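Ticket 738 – Time clock punches drifting / missing lunch breaks
Product: Timedmont (hosted)
Customer: Mengate, second floor
Opened by: Rosalie Aigner
Assigned: Asif Mirani
Status: Open, waiting on vendor

Rosalie Aigner, 8:10 am
Since the June update, lunch punches go missing for people on the early shift. They clock out, the terminal beeps, and the timesheet shows one long block with no break. Payroll then docks nothing and the supervisor gets a warning. I have corrected 20 of these by hand and would like to stop.

Asif Mirani, 9:25 am
Vendor's first answer is that staff are "double tapping" their badges and the second tap cancels the first. I don't buy it. The same people have been tapping the same badges on the same wall for years. Asked Timedmont for the raw terminal log anyway.

Asif Mirani, 11:40 am
Got the log. The punches are in it. Every missing break was received by the terminal and then dropped on sync, so that should be the end of the double tap theory. They now suggest a network problem. Pinged the terminal for an hour, 0 packets lost.

Nadja Danzer, 1:05 pm
Could it be the rounding rule? Arkov set ours up to round to the nearest quarter hour, and somebody may have changed it. A short break might round down to nothing.

Asif Mirani, 1:30 pm
Checked. Rounding is the same as before the update, and two of the missing breaks were 45 minutes long. You can't round that to zero unless you are trying. What I did find is that the terminal clock runs about 4 minutes ahead of the server. Vendor says this is "within tolerance" – whose tolerance, they didn't say.
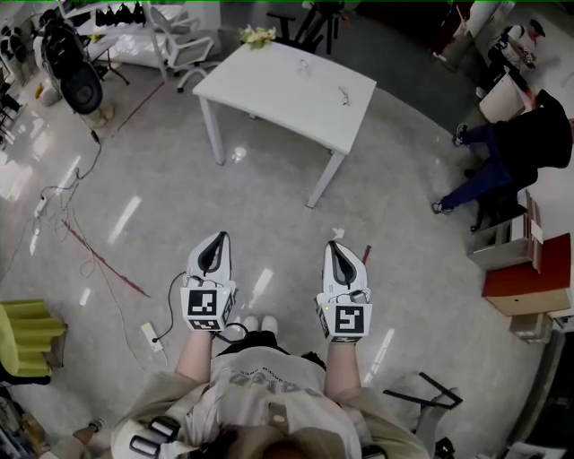

Rosalie Aigner, 2:15 pm
Does the clock being ahead explain it? If the server thinks a punch comes from the future, maybe it throws it out. That would fit the early shift, because the sync runs right when they go to lunch.

Asif Mirani, 2:50 pm
Plausible, but I'd like to see it before I believe it. Set the terminal clock by hand and made 2 test punches across the sync. Both came through. Two good punches prove very little, and the clock will probably wander off again overnight. Leaving the ticket open. Vendor wants to close it as "resolved by customer" and I have declined.

Next: compare tomorrow's early shift against the raw log. Rosalie, please keep correcting by hand until then, and note the badge number each time.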